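Nevthorpe parts tray, blue, raised rim

Doltero bench and assembly range
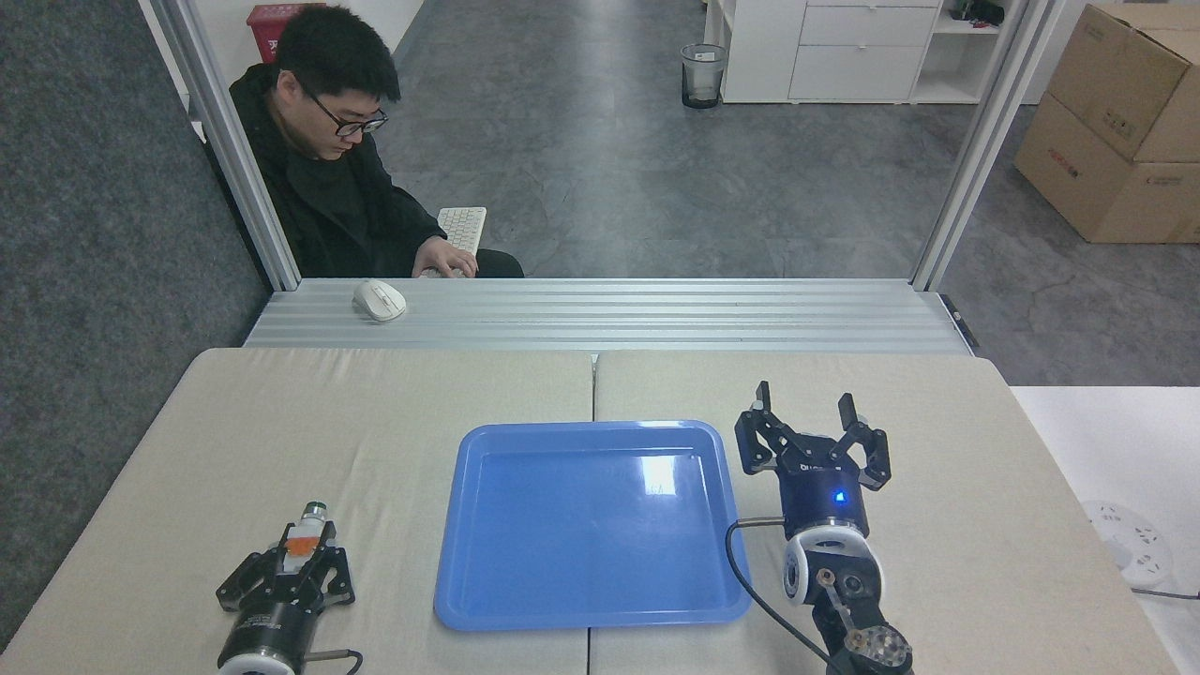 Nevthorpe tray in blue, placed over the joint between two table panels.

The Nevthorpe is a shallow rectangular tray for keeping small items together on a bench or table. It is moulded in one piece from blue plastic, with rounded corners and a raised rim on all sides. The inner surface is smooth and wipes clean with a damp cloth.

The base is flat and can bridge a joint between adjoining panels, provided both are level. On uneven tops, fit the self-adhesive pads (sold in packs of 100) to the underside, one at each corner.

Supply
Sold singly or in cartons of four. Orders of 500 or more are packed on a pallet and quoted separately. Colour may vary slightly between batches – please state if an order must come from one batch.

Care
Wash by hand in warm water with mild detergent. Do not use solvents or abrasive pads. Gloss surfaces reflect overhead lighting; a matt version is available to order.

Product code: NV 3000
Page revised July 2018
Trade enquiries: Judite Barreto, Doltero sales desk

Related items
Lusora tray, deep pattern
Salazar bench mat
Nevthorpe tray, matt
Self-adhesive pads, pack of 100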